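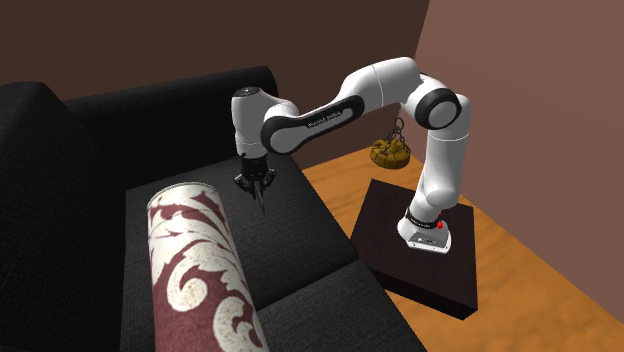 ## How do I set the approach height for a simulated arm picking from a sofa?

Student project, Gwilliam robotics course, Nasport simulator. The task is to pick up an object lying on a sofa seat and move it to the other seat cushion. The object pose is randomized at each reset. My controller goes to a pre-grasp point at a fixed height above the floor, then descends straight down by a fixed amount, closes, and lifts. Over 987 episodes it succeeds in 61 percent. Most of the failures are contact between the fingers and the cushion during descent. Raising the descent end point removes the contacts but then the fingers close too high and slide off. What is the right height to measure from?

Posted by **torque_ledger**, 20 Sep 2022

---

**parsec_lane**

Measure from the top surface of the object at its current pose, and use the cushion surface only as a lower limit. Read the object pose after reset, once the object has come to rest. Compute the highest point of its collision mesh in world coordinates. Put the pre-grasp point above that by a fixed clearance. Set the descent end point to the object's center height or to the cushion surface plus a finger margin, whichever is higher.

A height above the floor only works if every object sits at the same level on a rigid surface. A seat in Nasport is usually a mesh with a slight crown or slope, so the level changes with position even if the object does not.

Steps, in order:

1. Reset and step the simulation with the arm held still until the object's linear and angular velocities fall below your threshold.
2. Query the object pose.
3. Cast a ray straight down onto the cushion at the grasp point. Exclude the object from the ray or you will get the object back.
4. Compute the two candidate heights and keep the higher one.
5. Plan to the pre-grasp point, then descend along the world vertical.

Check the fingertip offset as well. The default tool frame in Nasport is at the gripper mount and does not move when you change the fingers. If you swapped the fingers and kept the frame, your heights will all be wrong by the difference in finger length, and the symptom is exactly what you describe.

> **torque_ledger:** The tool frame was at the mount. I had corrected for the stock fingers only. Moving it to the tips got rid of the contacts near the front of the cushion. The ones near the backrest remain.

> **parsec_lane:** Near the backrest, log which link touches first. It may not be a finger.

---

**unladen_cam**

just use a force limit on the descent. stop when the z force goes over something small and close the gripper. worked for me in the June Koltovard round and I never computed a height at all

> **parsec_lane:** This works if the fingers go down either side of the object. If one lands on top of it, the descent also stops and the gripper closes on nothing. Koltovard objects were small. A large cylinder is a different case.

> **unladen_cam:** ok true, we had blocks

---

**fillet_radius**

The height rule in the first answer is correct and I would accept it. Your remaining failures are probably a separate problem, so I am adding this as its own answer.

**Object size.** Your render has a big patterned bolster lying lengthwise on the seat, and it looks wide compared with the gripper hanging beside it. Before tuning anything, compare the bolster's diameter in the asset file to the maximum jaw opening in the gripper model. If the diameter is larger, no descent height gives a grasp across the body. You then have these choices:

- Scale the asset down. Permitted in the Plustetti task suite if the scale is declared in the task header.
- Grasp at the rim of one end, with one finger on the end face. This requires a tilted approach, and the reach has to be checked again for every pose.
- Make the body deformable and pinch a fold. Slow to simulate, and Nasport's soft contacts need a much smaller time step.
- Change the task to a push along the cushion.

For a course project I would scale the asset. The others are each a project of their own.

**Orientation.** A cylinder has to be grasped across its long axis. If you take yaw directly from the object pose, check which local axis is the long one. Assets exported from different tools disagree about this. When it is wrong, the fingers try to close along the length and both come down on top of the object. This gets logged as a contact failure, so in the summary it cannot be told apart from a height error. Wrap the yaw to the half turn as well, so the wrist takes the shorter rotation.

**Reach and placement.** The arm is on a block placed close to the front of the sofa, and it has to extend over the seat from there. Two checks:

- Sample the far cushion and the near cushion in a grid and run inverse kinematics for both the pre-grasp and the grasp pose. Points where only one has a solution are the ones that fail halfway down.
- Test the wrist and forearm against the backrest and the armrest with the gripper vertical. Include the full path between poses. With the gripper in the right place, the forearm can still pass through the armrest if the planner's collision model covers only the hand.

If a region fails, move the block in the scene file before you restrict the object poses. Moving the base is one line. Restricting the poses changes the task, and the Plustetti report has to say so.

**Logging.** Split the failure count by cause. I use these fields per episode: settled pose, yaw used, first contact pair, height at first contact, jaw width at close, object height at end of lift. Jaw width at close is the most useful. Fully closed means a miss, and fully open means the command was never reached.

**Settling.** Bolsters roll. If the collision shape is a true cylinder and the rolling friction is zero, it can drift slowly for a long time and pass a loose velocity threshold while still moving. Set a small rolling friction. On my scene, 4 of 9 misses in a short batch came from a stale pose: the object had been read before it stopped.

> **torque_ledger:** The diameter is larger than the jaw opening at default scale. It had been scaled down by the randomizer in most episodes, so the failures were mixed in with successes. I have fixed the scale range and declared it. Long axis in the asset is local y and I was using x for the yaw. Rerunning the full set now.

> **fillet_radius:** Keep the old seeds for the rerun. Otherwise the two success rates are not comparable.

> **torque_ledger:** Seeds kept. First contact near the backrest is the forearm against the armrest, so the planner's collision model is next.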